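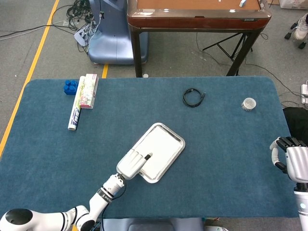 Home | Reviews | Guides | Workshop Notes | Contact

Filed under: Robots & Automation, Long-term reviews

Fleltelix two-arm bench kit: living with it for a season

I have been putting off writing this up, partly through laziness and partly because every time I sat down to do it the thing went and changed my mind again. So do put the kettle on, as I'm going to go on a bit.

Fleltelix sell the kit as a pair of arms with multi-fingered hands, a head camera, a teaching rig and a licence for their software, Nishad, which is where you record your demonstrations and train from them. We bought ours through Grarkach, who handle sales and repairs for our part of the country, and I'll come back to them further down as they deserve their own paragraph (a kind one, mostly). What we wanted it for was dull, everyday handling: picking up a tray, turning it, putting household odds and ends on it and taking them off again. We design packing benches, and we'd like to know which jobs a pair of hands could sensibly share with a person before we promise anything to a customer.

Setting up

The manual says an afternoon. It took us two days, and I don't think we're especially slow. The arms themselves go together beautifully, everything keyed so that you can't put a joint on the wrong way round, and I was feeling terribly pleased with myself by lunchtime. Then we got to the calibration. You have to touch each fingertip to a printed card in a set order, and if the light in the room shifts halfway through, the software quietly throws away the lot and asks you to start again. We'd set up beside a window in April, with clouds going over all day, so you can imagine. Pull the blinds down first! I wish that sentence were printed on the lid of the case in large letters.

Do budget for more sockets than you think you'll need, too. Arms, hands, computer and chargers each want their own, and the supplied leads are on the short side.

How the hands behave

This is the part I've come to love. The fingers curl one at a time and they have real give in them, so a clumsy approach usually ends in a gentle nudge and no harm done. The dark tips grip better than I expected on card and paper. Steel is another matter. A smooth rim gives them very little to hold, and for the first fortnight our trays spent a lot of time sliding gracefully away from us. What cured it was a combination of a felt mat under the work, which stops the tray skating off, and teaching the hand to press a fingertip down on the inside of the tray before closing the others round the edge. Once I'd shown it that way a few dozen times it picked up the habit very nicely.

Small light things are still the weak spot. Anything clear plastic gives the camera a hard time, and a lid with a bit of shine on it can send the hand a good thumb's width to the wrong side. Toy bricks, on the other hand, are a joy, with nice flat faces and plenty of colour for it to find. Rolls of cling film are middling: easy to see, easy to close on, and then they turn in the grip just as you're feeling smug. Floppy cable I'd leave until you have a lot of patience and a free Wednesday.

I'd also mention the noise, as several people have asked me. There is a soft whirr from the elbows and a click when the fingers come to the end of their travel. I can hold a conversation over it without raising my voice.

Recording and training

Nishad suggests 300 demonstrations for a simple job and 3,000 for what it calls a mixed bench, where the items and their positions keep changing. We stopped at 2,117, mostly as my colleague Mandla Mkhize was going on leave and he is by far the better teacher. My demonstrations are full of hesitation, and you can see the arm hesitating in just the same places afterwards, which is a humbling thing to watch over a cup of tea. If you have someone in the building with calm, steady hands, give them the job and let everyone else do the labelling.

Labelling, I'm sorry to say, is a chore. The screen where you mark the start and finish of each attempt is cramped, the undo button only goes back one step, and it's forever asking whether I'm sure. I am sure. The training itself runs overnight and has only fallen over on us once.

Repairs and the people at Grarkach

One wrist developed a wobble early on. I rang Grarkach at ten past nine and spoke to somebody who knew the kit, asked sensible questions, and had a replacement joint on its way the same morning with a bag to send the old one back in. Fitting it was easy enough. Recalibrating afterwards was the usual palaver (blinds!). My only grumble is that spare fingertips come in full sets, so when a single one wears through you end up with a drawer of spares you may never get to.

Against the Zirnotov

We had a Zirnotov pair on loan before this, and readers do keep asking how they compare. The Zirnotov is quicker and it will lift more, and its software is a good deal tidier. Its grippers are simple two-jawed affairs though, and for the sort of fiddly household stuff we care about I found myself wanting fingers every five minutes. If you're moving boxes of one size all day, have the Zirnotov and be happy. For mixed items on a tray I'd go for the Fleltelix again, slow calibration and all.

Would I buy it with my own money? For a workshop that means to use it most days, yes. For one that wants to bring it out now and again for visitors, I'd hire, and Grarkach will do that by the month if you ask them. Ask for the longer leads while you're on the phone.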